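27 Aug 2018, bench 3

Spent the morning on the small parts for the Stivside job, having spent most of last week finding excellent reasons to do other things. Florencia wants the red block settled before anyone touches the housing, and she is right, which I have told her once and don't intend to repeat.

Block first. The cutouts on the top face are the ones from the second drawing: big circle, the upside-down U, two little squares near the edge, and the cluster of dots under the circle. I had been calling the dots decorative. Elba says they are for the Udar people and that I should read my emails. Noted.

Black bracket next. Matte plastic, L-shaped, back wall curving a bit along its top edge, two screws in the base. The raised lip at the front is the bit I keep arguing with. On paper it locates the part. In my hands it locates my thumbnail. I'd take it down by a third and see if Flollano complains, bearing in mind that Flollano complains about the colour of the invoices.

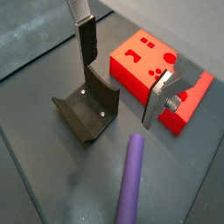 If the lip does come down, the screws want to be shorter as well, and we have 24 of the long ones and none of the short. I looked in the drawer marked SHORT. It holds 11 long ones and a pencil sharpener. Added short ones to the Rakena order, which now stands at nearly 67 quid and still doesn't include tea.

The purple rod is down as "spacer, temporary" on the parts sheet and has been since last October. It has a rounded end and a matte finish and I am fond of it. Elba wants it renamed or binned. Have renamed it "spacer".

Bench top is dusty again. Wiped it on Friday, for all the good that did. Whoever is sanding by the window, please sand somewhere else, or at least sand towards Florencia.

To do:
Lip down by a third on one bracket only, keep the other as it is
Ask Udar what the dots are for, politely, as though I'd never been told
Empty the SHORT drawer and relabel
Red block back to Florencia by Thursday, in its own bag this time, with the drawing number on it

Tried the new marker pen on the bag. It rubs off. Back to masking tape.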